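Car Window Decals and Magnets, Printed to Order

By Solveig Hägglund
Updated in May

Filed under: Car Accessories / Decals & Magnets

The Hedlund line covers the three things people most often ask us to make for a car: a vinyl decal for the outside of the glass, a static cling for the inside, and a flexible magnet for a door or tailgate. All three are printed in our shop in Polumville from artwork you send us or from plain lettering we set for you. There is no minimum order. If you want one decal with the name of your boat on it, order one.

This page explains which product goes where, what sizes we make, how to put them on, and how to get them off again. Please read the section on surfaces before you order a magnet. Most of our returns are magnets that were bought for cars they won't stick to.

Which one to choose

Vinyl decals are the right choice for anything you plan to leave on for years. They go on the outside of the rear window or on painted metal. The adhesive is permanent in the sense that it will not let go in rain or at highway speed, but it can be removed with heat and patience. Once removed, a decal can't be used again.

Static clings have no adhesive. They hold to the inside of clean glass and can be peeled off and moved whenever you like. Parking permits, school pickup numbers and event passes are usually made this way. They are printed in reverse so they read correctly from outside the car. A cling will not stay on plastic, on paint, or on the outside of a window in weather.

Magnets are for people who want a sign on the car during work hours and a plain car the rest of the time. They are thicker and heavier than the other two and cost more. We make them with rounded corners only. A square corner lifts in the wind sooner or later, and once it lifts the whole sheet can go.

Tinted windows

Factory privacy glass is dark all the way through and will take a decal or a cling with no trouble. Aftermarket tint is a film on the inside surface. Don't put a cling on aftermarket film, and don't let anyone scrape it. Use an outside decal instead. On any dark window, choose white, yellow or silver lettering. Black and navy disappear, and dark red is close to it.

Rear windows with defroster lines are fine for outside decals. The lines are on the inside of the glass. If you use a cling there, lay it on gently and peel it slowly.

Sizes

Decals and clings come in four widths: 4 inches, 6 inches, 11 inches and custom. The height depends on your artwork. The 4-inch size suits a club emblem or a single short word. The 6-inch size is what most people order for a rear window. The 11-inch size works for a line of text such as a web address or a team name, and it fits the classic bumper position on older trucks and wagons.

For reading distance, letter height matters more than the width of the decal. Someone stopped behind you at a light can read letters an inch tall. Someone two cars back can't. If your message is longer than seven or eight words, consider cutting it. We are happy to set it as written, but we have seen a lot of proofs, and the long ones mostly get sent back to be shortened once the customer sees them at full size.

Magnets are sold in two sizes, door and tailgate. Measure the flat area of your door before you order. The magnet can't cross a trim strip, a body crease or the edge of a panel. Plenty of newer doors have a crease right through the middle, and on those only the smaller size will lie flat.

Materials

Our outdoor decals are cut from Arka cast vinyl with a clear top layer. Cast vinyl is thinner than the cheaper calendered type and follows a curved surface better. It also shrinks less, so you don't get the sticky brown outline you see on old bumper stickers. We do keep a calendered vinyl for short campaigns and events. It is priced lower and it is meant for one season.

Inks are rated for outdoor use. Reds and bright pinks fade first, blues and blacks last. A car parked in full sun every day will show fading sooner than one kept in a garage, and the side that faces south will show it before the other.

Surfaces that will not work

Magnets will not hold to aluminum, fiberglass, carbon fiber or plastic. Many pickup hoods and tailgates are now aluminum, and some whole bodies are. Nearly every bumper made in recent decades has a plastic cover. Before you order, take a magnet off your refrigerator and try it on the exact spot. If it slides down or falls off, order a decal.

Don't use a magnet over body filler, over a fresh paint job, or over a vinyl wrap. New paint should cure fully first. Your body shop can tell you how long theirs needs.

Decals will not hold well on textured black plastic, on rubber trim, or on any surface that has been treated with a silicone dressing. If you use a spray protectant on your bumper, it has to come off completely before the decal goes on, and even then we don't promise a result.

Putting on a decal

Wash the spot with plain soap and water, dry it, then wipe it with rubbing alcohol on a lint-free cloth. Don't use a blue ammonia glass cleaner as the last step. It leaves a film.

Work in the shade, with the glass cool to the touch but above 50 degrees. Hold the decal in place with its backing still on and run a strip of masking tape across the top as a hinge. Stand back and look at it from behind the car. It is much easier to straighten it now.

Lift the decal on its hinge, peel off the paper backing, and lower it a little at a time while you press from the middle outward with the squeegee card we include. When it is all down, rub firmly over every letter. Then peel the clear transfer tape back on itself at a low angle. If a letter comes up with the tape, lay it back down and rub again.

Small bubbles usually go away on their own in a few warm days. Larger ones can be pricked with a pin and pressed flat. Wait two days before washing the car, and keep the pressure washer away from the edges after that.

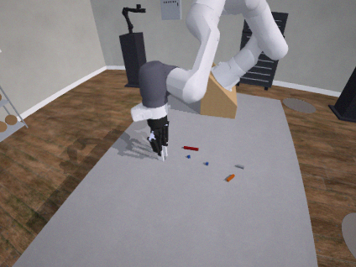

Taking one off

Warm the decal with a hair dryer until the vinyl is soft. Start at a corner with a plastic card or your fingernail and pull slowly, keeping the vinyl close to the surface as it comes. If it tears, it needs more heat. Metal razor blades are fine on untinted outside glass if you are careful with them, and they are never fine on paint.

Purik adhesive remover takes off whatever glue is left behind. We stock it in the small bottle. Put it on a cloth, let it sit on the residue for a minute, and wipe. Wash the area with soap afterward and wax it if it is paint. The paint under an old decal may be a slightly different shade from the paint around it. No cleaner changes that, though on most colors it evens out with time.

Looking after a magnet

Take the magnet off at least once a week, wipe the back and the door, and let both dry before you put it back. Dirt and water trapped underneath can mark the paint, and a magnet left in place all summer can be hard to remove without damage. Don't slide it into position. Set it down flat, and if it lands crooked, lift it off and try again.

Store magnets flat or rolled with the printed side out. Don't fold them. In cold weather bring the magnet indoors to warm up before you put it on, or it will be too stiff to follow the curve of the door.

Artwork and proofs

Vector files are best. We also take large, clean image files, and for plain lettering you can type the words into the order form and pick a typeface. We will send a proof by email before anything is printed. Check the spelling yourself — we print what the proof says, and a misspelled decal that matches an approved proof is not something we can refund.

We print political, religious and funny messages of every kind and don't take sides among them. We don't print other companies' logos without written permission, and we don't print anything that imitates a police, fire or government marking. Cartoon characters are somebody's property too, including the ones you see on half the trucks in town.

Some states limit what you can put on a windshield or front side window, and a few limit the rear window. Rules also differ on covering any part of a license plate, including the frame around it. Please check yours before choosing a spot.

Quantity orders

Clubs, schools and campaigns usually order in bulk. The price per piece drops at 100 of the same design, in the same size and on the same material. Mixed sizes are priced separately. Numbered permits can be printed in sequence at no added charge, and we can pack them in order if you say so in the notes.

Turnaround is normally a week from the day you approve the proof. Fall is our slowest season for delivery because of school and election orders, so send those in early.

Returns

Stock items can come back unused in their original sleeve. Custom pieces can't be returned, but if one arrives damaged, miscut or printed in the wrong color, send us a picture and we will make it again. If a decal fails at the edges in its first year on clean glass or metal, we replace that too — keep your order number.

Contact the Hedlund order desk | Copyright Hedlund, Polumville. All rights reserved. | Back to top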